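Housekeeping Practice, Unit 8: Preparing the Work Table
Course notes by Leire Prieto, Zirngate

Before you fold anything, prepare the surface. A smooth table is best, because rough wood catches the threads. Wipe it, let it dry, and check with your palm that no crumbs remain. Keep the cloths which are waiting for their turn at the side, on another surface - never on the floor.

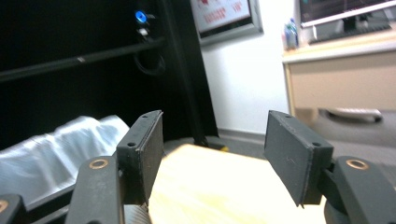 Take one cloth at a time and shake it out. A crumpled piece must be opened fully before the first fold, also when you are in a hurry. Smooth it from the center to the corners with flat hands. If the creases stay, put it apart for ironing.

Cables near the table should hang clear of the place where you stand.

Homework: read the pages on bed linen in the Odwood reader and write 400 words on how linen is stored in your home. Please give your text to Noelia Escobar in room 309 before the end of May.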